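"A basket has no corners to hide things"

Plola is a small shop and weekend kitchen in Curnirmont, on the ground floor of a building that was a shoe repair place before. On Wednesday morning I met the woman who runs it. She asked me not to print her name, because in her family three women have the same one and her aunt would receive all the calls.

She sells baskets, boards and some bowls, and she cooks for groups of up to seven people at one table. When I came in, she was cleaning a basket with a dry brush and she did not stop for the first part of our talk.

I asked how she began. "With one bad basket," she said. "I bought it at the market in Fodor because it was cheap. In one summer the handle came off with all the onions inside. I was angry, and then I wanted to know why it came off. So I went back to the man and he showed me how he fixed the handles. He was not ashamed at all. He said, you paid for a bread basket and you carried onions."

This difference is important to her. In the shop the baskets are not arranged by size but by weight of what they should carry. Bread and eggs are near the window. Potatoes, squash and corn are on the low shelf at the back, where the weaving is tighter and the rims are thicker. Customers sometimes complain that they can't find the pretty ones. "They are all pretty," she said. "I tell them, first say to me what you eat."

For vegetables she prefers an oval shape. A round basket, in her opinion, takes too much of the table, and a square one collects dirt in the corners. "An oval has no corners to hide things. And the long vegetables can lie down. Corn, for example. If you put corn standing up, it falls on the tomatoes, and then you have soup before you wanted soup."

In July she buys corn from a farm on the road to Fodor, sometimes 200 ears for one weekend, and she leaves the husk on until the last moment. I asked if this really makes a difference to the taste. She thought for a while. "My mother said yes. I never tested it. But with the husk on, it does not dry so quickly, this I have seen. Also the children like to peel it, so I have free workers."
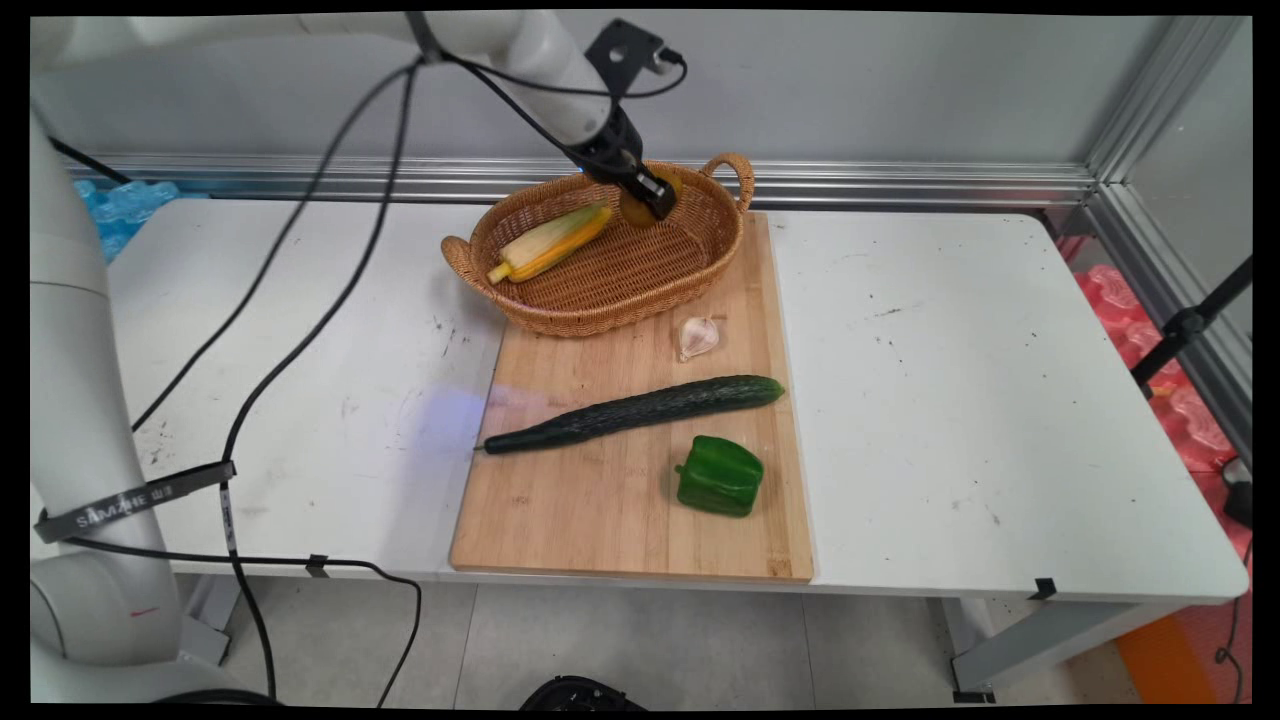
We came then to the boards, and here she has strong opinions. She likes a long one, placed so that one short end comes to the front edge of the table, where the cook stands. Most people put the board sideways, she told me, and then they have no place on the left or the right for the things that wait. "With the board the long way, you work near you, and the far end is a shelf. I put the basket there, half on the board if I must. I take one thing, I cut it, I take the next thing. My hands go forward and back. They do not go around the whole kitchen."

She does not mind a knot in the wood. Her supplier, a workshop with the name Fultar, used to sort out every piece that had one, until she asked to have them at a lower price. Now she pays the full price for them. "That was my mistake," she said and laughed. "I talked too much about how nice they are."

The care is simple. A board is washed on both sides, also when only one side was used, and it stands on its edge until the morning. Oil comes once in a month in winter and less in summer. The baskets get the dry brush, and now and then a damp cloth, and after the cloth they need a place with moving air. She never puts them on the radiator. She lost a good one like this in her first year, and the rim opened in two places.

I wanted to know about the white table too, because in a shop with so much wood and straw I expected something older. She had an old one, it seems, very heavy, with a drawer that everybody hit with the hip. "I cried a little when it left," she said. "But on a white table I see everything. One seed, one hair from the corn. And the corners are round, so the children can run." The old table is now with her sister - the drawer is still a problem there.

Her first order of baskets was 600, which was far too many, and she needed three years to sell them. Now she orders in small numbers and sometimes the shelf is half empty, and people ask if she is closing. She is not closing. In autumn she would like to hold an evening for repairing handles, if she can find a teacher with patience.

Before I left, she asked what I carry home from the market. I said mostly potatoes, and some bread on the top. She took me to the low shelf at the back.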